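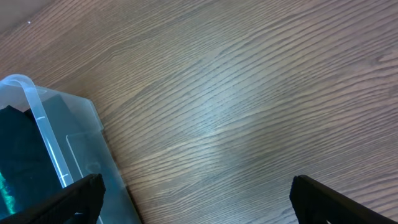 Magdalini Petridis
Senior Lecturer in Household and Collections Care, Drinley College

Unit 4: Wooden Work Surfaces and Plastic Storage
Handout to accompany the February lectures

Purpose of the unit

This unit concerns the ordinary tabletop as a working surface, and the storage containers that are most often set down upon it. Students will be expected to describe the condition of a surface in writing, to carry out a basic clean, and to choose and place containers so that the surface is not harmed. The handout should be read before the practical session and brought to it. Notes on upholstery and painted furniture are issued separately with Unit 5.

4.1 Reading the grain

Grain is the pattern left by the growth of the tree and by the direction in which the timber was cut. Long lines that curve gently and close into ovals or tapering points are often called cathedral figure. Students should note the direction of the grain before any cloth touches the surface, as all wiping is done along it. Where the lines run diagonally to the position in which one is standing, as on the brownish-grey tabletop at the head of this handout, it is usually easier to move round the table than to wipe at an awkward angle.

A printed or laminated surface may carry a very convincing grain. The handout makes no assumption about which kind of surface a student will meet at home. The edge is the best place to look: in solid timber the lines carry over and show as end grain on two of the sides, while on a veneered board there will normally be a lipping or a visible join.

4.2 Light and sheen

A surface should be looked at twice, once from above and once from a low angle towards the light. Reflected light makes a patch of wood look paler and more bluish than it is, and beginners regularly record this as bleaching. If the pale area moves when the observer moves, it is reflection. If it stays where it is, it should be entered on the condition sheet, with its position measured from the nearest corner.

The same low angle is the most useful for finding dust. A single white speck on a brown ground is easily missed from above, and a hard particle dragged under a cloth can leave a scratch the full length of the stroke. Loose particles are lifted with a soft brush first.

4.3 Cleaning sequence

Clear the surface, putting containers on the floor or on a trolley and never on a chair.
Brush along the grain from the far edge to the near edge.
Wipe with a cloth that has been wrung out until it no longer drips.
Dry at once with a second cloth.
Leave the surface bare for 20 minutes before anything is put back.

Polish is not used in this unit. Dr Michailidis will deal with waxes and oils in the summer term, and students who already own a preferred product are asked to leave it at home.

4.4 Translucent bins and their handles

Clear and lightly tinted plastic bins are recommended for general storage, as the contents can be checked without lifting a lid. Three features deserve attention when choosing one.

The handle. A looped handle allows the bin to be lifted clear of the table. Bins without handles tend to be pushed, and pushing is the commonest cause of scuffing on a finished surface. The points at which the handle meets the body should be examined for cracks or whitening.

The side panels. Many bins have a rectangular panel moulded into the side. It is a convenient place for a label, although on some designs the outline stands proud and a paper label will lift at the corners. A label tied to the handle may be preferred.

The base. Grit caught beneath a bin will mark wood as surely as grit beneath a cloth. The base is wiped each time the bin is moved from the floor to a table. Felt pads may be fitted – they should be replaced when they harden.

Bins kept near a table edge should have the whole of the base supported.

4.5 Practical session

Students will work in pairs in the Truken Room. Each pair will complete one condition sheet, clean one surface by the sequence in 4.3, and re-pack one bin with the items provided. The practical is marked out of 100, of which 20 marks are for the written sheet. Sheets are to be handed to Mr Chrysikopoulos before leaving the room.

Reading

Petridis, M., Surfaces in Daily Use, chapters 2 and 3 (library copy, short loan only).
Michailidis, P., Notes on Wood Finishes, department handout.

Questions on this unit may be raised during my office hour, which begins at two o'clock in the afternoon.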